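분류: 연구실 노트 > 데이터 수집
6월 | 작성: 수집 담당

오늘도 손잡이 그리퍼로 시연 데이터를 모았다. 과제 이름은 계속 Wuletti이고, 내용은 천으로 된 물건을 집어서 옮기고 놓는 동작이다. 목표는 물건 하나에 400회인데, 오전에는 속도가 나지 않았다. 한 번 할 때마다 저장 이름을 손으로 고쳐야 했기 때문이다. 점심 후에 이름이 자동으로 붙게 스크립트를 바꾸었고, 그 다음부터는 편해졌다.

파일은 Hutell 서버의 새 폴더에 올린다. 옛날 폴더에는 설정이 다른 데이터가 있으니까 섞지 말아 주세요. 지난번에 섞인 것을 나누는 일에 반나절이 걸렸다.

천은 딱딱한 물건과 많이 다르다. 상자를 잡을 때는 손가락이 닫히는 폭이 거의 같지만, 누비 천은 잡는 위치에 따라 폭이 매번 달라진다. 그래서 나는 같은 자리만 잡지 않으려고 한다. 모서리, 가운데, 접힌 곳을 바꾸어 가면서 잡는다. 처음에는 예쁘게 잡은 것만 남기고 싶었는데, 그렇게 하면 모델이 비뚤어진 상태를 배울 기회가 없다. 조금 비뚤게 잡고 다시 고쳐 잡은 것도 지우지 않고, 메모 칸에 "재파지"라고 쓴다. 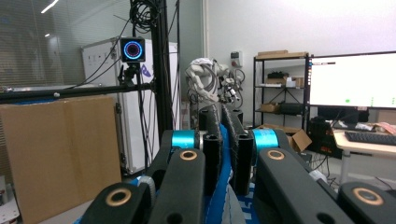 속도에 대해서도 적어 둔다. 내가 빨리 움직이면 영상이 흐려지고, 위치 추정이 중간에 튀는 일이 생긴다. 특히 손목을 돌리면서 동시에 앞으로 갈 때 나쁘다. 지금은 먼저 가까이 가고, 그 다음에 돌리는 순서로 한다. 사람에게는 조금 답답한 동작이지만 버리는 기록이 확실히 줄었다. 기록 하나의 길이는 대략 30초까지로 하고, 더 길어지면 멈추고 처음부터 다시 한다.

시작 자세도 문제였다. 나는 습관적으로 항상 오른쪽에서 들어간다. Najjar로 궤적을 겹쳐서 그려 보니까 선이 거의 한 방향에 모여 있었다. 좀 부끄러운 그림이다. 오후에는 왼쪽과 위에서 들어가는 것을 일부러 넣었다. 다음에 하는 분도 자기 궤적을 한번 그려 보면 좋겠다.

검수는 2단계로 한다. 먼저 Grollirar가 빠진 프레임과 끊긴 궤적을 걸러 내고, 남은 것을 사람이 빠르게 재생해서 본다. 오늘 걸러진 것 중에는 손가락을 완전히 열지 않고 끝낸 기록이 많았다. 끝낼 때는 꼭 다 열고, 잠깐 가만히 있다가 정지 버튼을 누를 것.

아직 모르는 것: 400회에서 먼저 학습을 돌려 볼지, 600회까지 모으고 돌릴지. 나는 먼저 한 번 돌려 보는 쪽이 좋다고 생각한다. 어떤 위치에서 실패하는지 알면 나머지를 그 근처에서 모을 수 있다. 의견이 있으면 이 글 밑에 적어 주세요.

내일 할 일: 스크립트를 공용 폴더에 올리기, 메모 칸의 말을 통일하기("재파지"와 "다시 잡음"이 둘 다 있음), 왼쪽에서 들어가는 기록 더 모으기.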